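Plates, Play Food and One Ketchup Bottle: the Faddale Tabletop Gallery

I was asked to write the captions for this page and I said yes before I had seen how much of it would be plastic fruit. So be warned. The Faddale sorting table has been going since June, and the idea, as it was sold to me by Consuelo Rengifo, is that putting small coloured things on and off small coloured plates is worth watching. I have my doubts. I still have them, and I have now read all 261 comment slips.

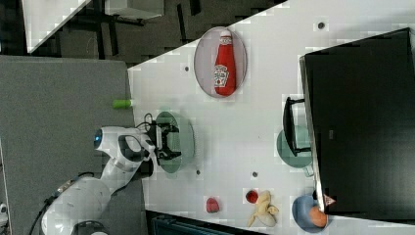
Green plate, pink plate, ketchup. The fruit is waiting down the front.

The pink one got the ketchup, lying on its side across the plate. I would have stood it up. Anyone who has kept a kitchen would have stood it up, but I am told that lying down is a fair test of a bottle and I have let that go.

I do like the green plate more than I expected to. It is the see-through sort, oval, the kind my aunt had for picnics at Zernside, and against a white table it looks better than anything else we own. The pink one is oval too, with a light rim, and it shows every mark. Yolanda Nakamura chose the colours and will not hear a word against the pink.

The banana is a banana. Whatever else I say about toy food, the banana is always right. You could show it to anybody from across a car park. The round red thing just behind it is where the trouble starts. Half of the slips call it an apple and the other half call it a tomato, and one person wrote "plum" and underlined it. If a toy needs a vote it is not a very good toy.

Same goes for the smaller red one off to the left. Strawberry, says Consuelo. Pepper, says Yolanda. I have held it in my hand and I could not tell you -- it came in a mixed bag and the bag did not say.

The blue bowl has an orange thing in it. Orange or peach, take your pick. I am in favour of the bowl, mind you. Round things ought to go in bowls and it is the one bit of sorting on the whole table I would do at home without being asked.

A few notes for people who wrote in

The table is plain white and has small dark holes in the top. Yes, we know. Several of you suggested a tablecloth. We tried one at Zernside and the plates slid about on it, so the holes are staying.

Somebody asked if the play food is the Nijs set or the Tukano set. It is a bit of both by now. The Tukano pieces were meant to be the better ones and cost more, and I can't see where the money went. They do wash well, I will give them that.

We have had more than 535 visitors, according to the clicker on the door, though I have watched children press the clicker for fun and would not lean on that figure too hard.

The sorting sheet is still out on the side if you want a go. There are 71 combinations on it, which Yolanda worked out over an evening, and I have not checked her sums. Number 2 is the popular one: all the fruit in the bowl, nothing on the plates. It is also what you would do if you were simply clearing up, and I have said so.

Doors open at ten in the morning. Please put the slips in the box and not under it. If you have a firm view on the apple, there is a separate pile for that now -- Consuelo's idea -- and I will be going through it when I have the patience.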